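The Orange Sofa
A story in short parts

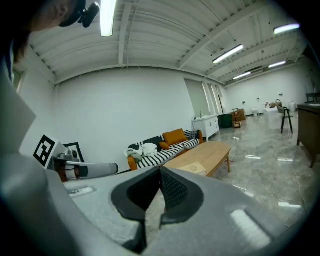

1. The Throw

The striped throw had come from her grandmother's house on Skamamthorpe Lane, and before that from a shop that had since become a bank and then a place that sold phone cases. It was black and white and a bit scratchy, and it had been folded over the back of so many chairs in its life that it had a crease down the middle no iron could talk it out of. She spread it over the sofa on her first evening in the big room, mostly so there would be something there she knew.

The sofa itself she had not chosen. It came with the lease, orange arms and all, and the landlord had been so proud of it on the phone (he brought it up before the heating, before the rent, before the 16 steps up from the loading door) that she hadn't had the heart to say she didn't care for orange. Her sister, who never had trouble saying things, told her it looked like the waiting room of a very cheerful dentist.

So the throw went on. It covered the seat and the back, and it left the arms sticking out on either side, as bright as ever. She pushed the cushions into place and sat down to see how it felt, and she must have sat there for most of an hour, listening to the tube lights hum and thinking that she ought to get up and find the kettle.

2. The Box

The cardboard box on the coffee table was flat and light, and it had followed her through three moves without being opened. It had lived on top of a wardrobe in Stellcombe, and then under a bed, and then for one whole wet November in the trunk of the car. She always set it down somewhere in plain sight, meaning to deal with it that same day, and then she would go and wash a cup.

She knew what was in it, more or less. Letters, 217 of them, because her grandmother had numbered every one in pencil in the top corner, and the last one said 217 and had only two lines on it. Her grandfather had written them from the cannery at Wavent, the year he went away to earn the money for the house. Her mother had read them all in one weekend and come down to Sunday supper with her eyes pink and said they were mostly about fish.

"Mostly about fish," her sister would say, whenever either of them was sad after that, and it nearly always helped.

3. The Wall

The wall was the part that worried her. It was so long and so plain, and she had owned, up to then, only small walls with doors in them. She had one black frame, and she leaned it where she thought she might hang it, and then she walked all the way to the far end of the room to have a look. From down there it was hardly anything at all. She stood by the wicker basket on the low table and laughed out loud, and the room gave the laugh back to her a little late.

She thought about paint, and then about shelves. She thought about the money, too, all 2446 dollars of it, sitting in the bank and waiting to be turned into something sensible.

Then she walked back, moved the rumpled white-and-mint cloth over to make room for herself, and pulled the coffee table in close until it bumped her knees. The tape on the box was old and came away in one long strip. She had meant to read only the first one, just to hear how he sounded when he was young.

"Dear girl," it began, "you would not believe the size of the herring."

She put her feet up on the orange arm and went on to number 2.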